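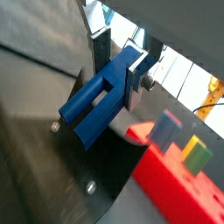 4 min read

Budget season again! If you've been reading this blog for a while you know I run the little automation corner at Stendcombe, where we do kitting and sorting for customers who are too small to do it themselves, and every spring I have to turn a pile of wishes into a spreadsheet. The sheet was due in April. I'm posting this on May 30, 2024, so you can guess how that went.

The big item this year is a second arm. We bought the first one in 2021, used, from a Werkmont reseller, and I made every beginner mistake going. I looked at the price of the arm, I put the price of the arm in the sheet, and I got the price of the arm approved. Then I spent the rest of the year going back to my boss Vasilis Popescu with my hat in my hand for a controller cable, a stand, a better camera, a license, another cable (longer), and a table that didn't wobble. He signed all of it, but by the end he'd started sighing before I opened my mouth.

So this time I'm doing it backwards. I started with the small stuff and I'm putting the arm in last.

First up, grippers. I love our printed fingers. The blue ones have visible print lines all over them and they're blocky and kind of homely, and I wouldn't swap them for anything in the catalog at this point. I asked Papadopoulos for a quote on a finished two-finger set, with mounting hardware, and it came back at $3000. For fingers! Meanwhile I can tweak a drawing before lunch and have a new shape ready for the next morning. If a finger snaps, I print another one. If the slot between the prongs is the wrong width for a part, I change the slot. I put $200 in the sheet for filament and $80 for bolts and screws, and I feel pretty good about both of those.

What I will pay for is the metal behind the fingers. Our mounting plate has been on and off so many times that I've lost track, and I'd like to have a spare one sitting in a drawer, cut by somebody with a proper machine. Carkier does small runs and they were nice on the phone. Still waiting on the number, so there's a yellow cell in the sheet with a question mark in it. Vasilis hates the question marks.

Then there's test parts, and I went back and forth on this one. You can buy very pretty calibration kits with certificates in a foam-lined case. We do an awful lot of our trying-out with small colored blocks, blue and yellow and green, sitting on a big red thing on the work surface. They're bright and cheap, and when the arm does something dumb to one I don't lose any sleep. I know the kit people will tell me it's not the same, and they're right, but I'd rather put that money toward time with an integrator. Kits are off the list for this year. (Sorry to the very patient sales guy who drove out here.)

Lighting is the one I keep getting wrong. Every plan I've ever made had good even light in it, and every real afternoon has glare coming in from one side and washing out half of what the wrist camera sees. I've priced blinds, a diffuser panel and a ring light. Blinds are the boring answer and probably the right one. The facilities budget might cover them if I ask sweetly, and that keeps them out of my sheet completely, which would be lovely.

Cable management gets its own line now too. Last time it lived under "misc" and misc got eaten by shipping. Zip ties, sleeves, strain relief, a couple of those flexible arms. Put it in your sheet! Give it a name! Things called misc get cut the minute anyone upstairs goes looking for savings.

And then the arm. I have two quotes, and the cheaper one doesn't include training or the teach pendant, so it may well end up as the more expensive one. I've asked both sellers to send me a full list of everything I'd have in my hands on the day it powers up, down to the last bolt. One of them answered the same afternoon. The other one sent me a brochure.

Next post I'll put up the blank version of the spreadsheet for anyone who wants to copy it, once I've taken our numbers out and fixed the column that adds shipping twice. If you've bought a second arm for a small shop, tell me in the comments what you forgot to budget for. I still have a few empty rows.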